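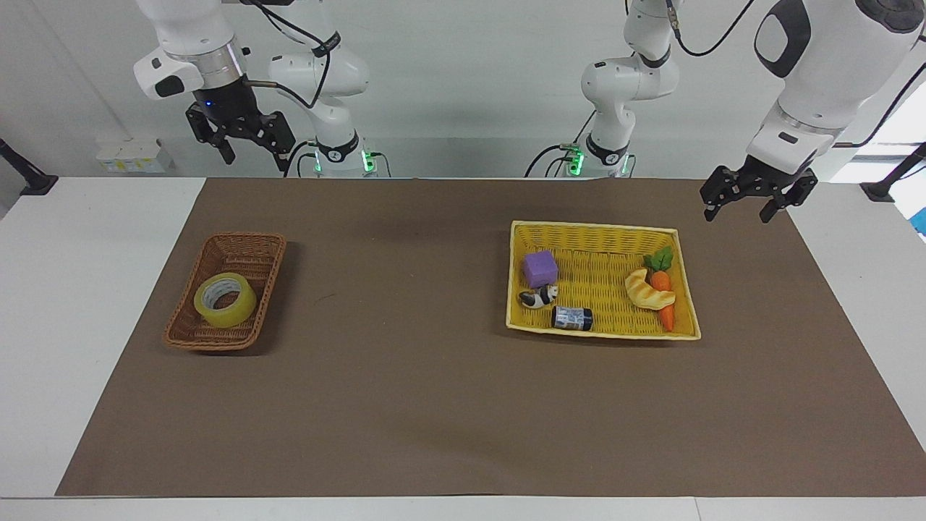

*Small brown wicker basket, one roll of packing tape. The yellow one got everything else.*

# Two baskets, Hotdale, June

Leilani Ambrose swears by baskets for small stuff. I've never bought it. A basket is a drawer you can see into, and I already have drawers I don't like opening. She asked me to try it on one table before complaining any more, so I did.

The tape takes up most of the right half of the little basket, so don't plan on much else going in there. The bigger yellow one has more room, and a purple foam cube has already claimed the upper left corner. I can't tell you what system that follows.

Ott Liepiņa thinks the brown mat helps. Maybe. I'd still like to see how it looks in 90 days before I spend money on more wicker.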